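4. Replacing the drive belt (Udemel record player)

The Udemel leaflet tells you the belt is good for the life of the player. I have my doubts. Plan on checking it every June, or whenever records start to sound slow.

Before you buy anything, rule out the cheap causes. A dirty spindle, a shelf that leans, or a speed switch left halfway between settings will all sound like a bad belt.

1. Switch the player off and pull the plug from the wall. The power light stays on for a while after that and means nothing.

2. Lock the tonearm and put the stylus guard on.

3. Lift off the mat, then the platter. Use both hands. If it sticks, turn it a little and try again.

4. Slip the old belt off the motor pulley. Do not pull it over the edge of the deck.

5. Lay the belt on a flat surface and look along it for cracks, shiny patches and flat spots.

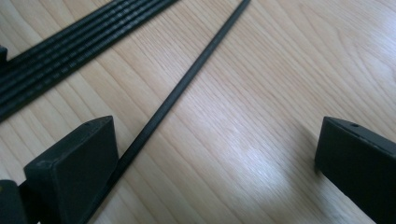
Fig. 7. Black strip laid out on a wooden tabletop.

NOTE: Sellers will offer you "long-life" belts at twice the price. Siiri Hunt fitted one and kept a log; it began to slip after 400 hours. The plain Bukent belt in her other player did the same. Buy the plain one.

6. Wipe the pulley and the inner rim with a lint-free cloth and a little rubbing alcohol. Skip the "belt restorer" sprays. They leave a film, and I have yet to see one restore anything.

7. Fit the new belt around the inner rim with no twists, set the platter back on the spindle, and hook the belt over the pulley through the hole.

8. Spin the platter by hand 19 or 20 turns so the belt can settle, then plug in and play a record you know well.

CAUTION: Never oil the belt or the pulley, whatever you read on forums.

If the speed is still off, see page 80 for the motor screw. Phone apps that claim to measure speed disagree with each other — use a printed strobe disc, part 231.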